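Last updated: Saturday, September 2, 2023

Section 3. Setting up the table for open day

I wrote this section after our August run at Palgate, so it's a bit more practical than the rest of the manual. If you've only ever run the arm in your own workshop, please read it through once before visitors show up. Running a demo with people leaning over your shoulder is a whole different thing!

3.1 Before the doors open

1. Wipe the tabletop and let it dry. I use a plain cloth and plain water, nothing fancy (spray polish leaves a shine that the wrist camera hates).

2. Turn on the controller and let it sit through its self-check. Don't touch the arm until the light on the cabinet stops blinking.

3. Home the arm, then open the gripper all the way.

4. Load the Bedum demo profile. It caps the speed and keeps the arm on its own side of the table. If you see the workshop profile in the menu instead, stop and switch it.

CAUTION: Check that the emergency stop works before the first group comes in. Press it, watch the arm go dead, twist to release, home again. Do it every session, even if you did it an hour ago.

3.2 Laying out the objects

5. Pick things people know from their own kitchens. I've tried blocks and test cylinders, and folks get polite and wander off. Hand them a lemon and they start making bets.

6. Put at least one thing on a tray and at least one straight on the table, so you can show both kinds of pick.

7. Lay bottles on their sides. A standing bottle gets knocked over sooner or later, and then the whole group is watching you chase it.

8. Open the wrist view on the big screen and look at it yourself before anyone else does.

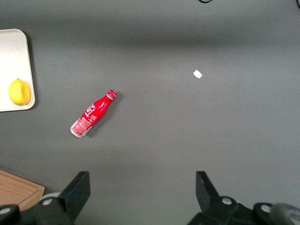
Wrist view with the gripper open: lemon on the tray, bottle lying on the table.

Check the wrist view for small stuff too. A scrap of paper that you'd never spot from where you're standing shows up bright white against the gray, and the picker may decide it's worth a try. Pick up any litter, then hit Refresh so the system takes a new look at the table.

NOTE: Cables at the far side of the table are fine as long as the arm can't reach them. Run the slow sweep (Menu, Motion, Sweep) and keep your eyes on the cables the whole way around.

3.3 Running the demo

9. Keep everyone behind the floor tape. Kids in front, grown-ups behind, and one helper on the stop button who does nothing else. At Palgate that was Ketsara Nakpan, and she was great at it. I never once saw her look at her phone.

10. Say out loud what you're about to do, then press Start. The arm is quieter than people expect and it can make them jump.

11. Let a visitor choose the next object. You type in the name, the system looks for it, and you get a box drawn around its best match. Ask the group if they agree before you confirm!

12. If the pick fails, let the arm go home and try again. Three tries is my limit, then I move on to something else.

3.4 Boxes

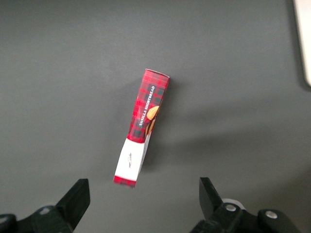
Palgate, August

Thin boxes get their own few lines because I had so many questions about them that day. Vanilla shortbread, red tartan print, and everybody wanted to see the robot get it.

13. Line the fingers up across the narrow side of the box. If it's sitting at an angle, turn the wrist to match. Don't straighten the box by hand while the arm is live.

14. Set the grip to Soft. Cardboard creases easily and the Firm setting is meant for bottles and cans.

15. Come down slowly and pause just above the box. Check both fingers on the screen, then close.

CAUTION: Never reach in to steady a box during a pick. Press the stop first, every time.

For grip settings on other shapes, see Section 4.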